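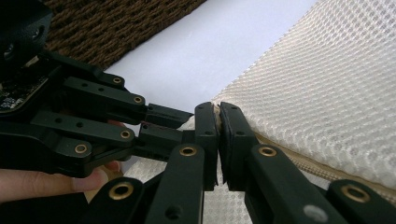 DRISBY, November

Mesh laundry bags: which of the usual advice holds up

By Aurora Louro

Every few months somebody sends me a list of laundry hacks, and white mesh bags are always near the top. Put everything in mesh, the lists say. Bras, socks, sneakers, baby clothes, the good sweater. I have used mesh bags for years and I still use them, but most of what gets repeated about them is either half right or written by someone selling a set.

So I went through the advice one piece at a time, with help from Kadri Rimkutė, who did alterations in Konia before she moved here and has opinions about zippers.

"Mesh protects delicates."

From snagging, yes. A bag keeps a hook from catching on a knit, and it keeps straps from tying themselves around a shirt sleeve. It does nothing about heat or harsh detergent, and very little about a rough spin. If the label says hand wash, a bag doesn't turn your machine into a pair of hands. I lost a silk blouse learning that.

"Fill the bag so it doesn't flop around."

No. A stuffed bag comes out with a soapy lump in the middle. Half full is plenty, and for anything knitted I go lower. Two sweaters in one bag is one too many.

"Fine mesh is better than coarse mesh."

Depends what's in it. Fine mesh is good for anything with hooks or trim, and for fabric that pills. Coarse mesh rinses better, so I use it for socks and dishcloths. I wouldn't pay extra for a set with four different weaves. You'll grab whichever one is clean.

"Fold the mesh over the zipper pull."

This one I expected to be nonsense and it's worth doing. Tuck the pull under its little elastic garage if the bag has one. If it doesn't, pinch up a fold of the mesh beside the pull, wrap it over and put a small safety pin through both layers. Kadri does two stitches with white thread and snips them after the wash, which I am too lazy for.

"Check mesh for holes by holding it up to the light."

You'll see the big ones. The small tears along a seam close up when the fabric hangs flat. Pinch the mesh on either side of the seam and pull gently apart, working your way along it. If the threads spread and stay spread, the seam is going. Mend it now with a plain whipstitch and polyester thread, catching the seam tape as well as the mesh. Stitching into mesh alone just makes a longer rip.

"Mesh bags never need cleaning, they get washed every time."

Turn one inside out and look in the corners. Lint packs in there and holds on to detergent. I soak mine in the sink for 60 minutes with a spoonful of washing soda, then run a soft brush along the inside seams. White mesh goes gray anyway. I have tried the baking soda paste, the vinegar and the lemon. It stayed gray. It also still works.

"You can put them in the dryer."

Some tags say so. Mine came out of a hot dryer with a zipper that waved like bacon, and it has never closed properly again. Hang them up. Mesh dries fast enough that I can't see what the dryer is saving you.

"Old bags are good for storing onions."

If the bag has been retired and rinsed well, fine. I keep clothespins in one and garden twine in another. Onions shed skins through coarse mesh all over the shelf, so you get to sweep.

What I'd buy if I were starting over: a medium fine one and a large coarse one, both with a covered zipper pull and taped seams. Run your thumbnail down the inside seam in the store. If you feel raw mesh edge, put it back.

Next month: drawer liners, and whether the scented kind does anything about moths.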